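### 4.2 Grasp planning under partial occlusion

The planner receives a segmented point cloud from the head camera and proposes hand poses for both arms at each control step. Candidate poses are scored by the Tidix module, which combines reachability, clearance from the receiving container and the expected visibility of the target after the hand has closed. The last term matters most in tabletop and floor-level tasks, where the approaching hand often hides the object it is meant to grasp. When the visible part of a target falls below a fixed threshold, the planner keeps the last confirmed object pose and lowers the approach speed until a new estimate is accepted.

Figure 3 shows the conditions under which this rule applies. The left hand extends over the upper rim of the bowl, and a pale yellow-orange object at the edge of the mat is partly hidden beneath it. The bread roll inside the bowl remains in view between the two hands.

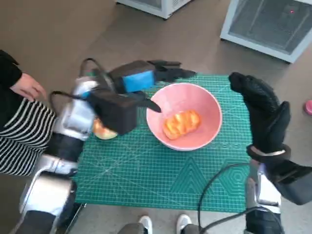 **Figure 3.** Head-level view of the bimanual workspace, with a bread roll in the bowl and a second object partly occluded by the left hand.

The printed grid of the mat is not used for localization. In early tests its white lines produced false edges in the segmentation output, and the network was therefore retrained with 456 additional views in which the grid was present. Tanner and Kjærgaard report a similar effect with patterned table covers.

We evaluated the planner in 300 trials, of which 63 triggered the occlusion rule at least once. In 50 of these the target pose was recovered before contact. The remaining cases ended in a safe stop - the arms held position and control passed to the operator. Most of these stops followed a shift of the target while it was hidden, a case that the present pose memory does not model. Section 4.3 describes how contact signals from the fingers are used to update the stored pose.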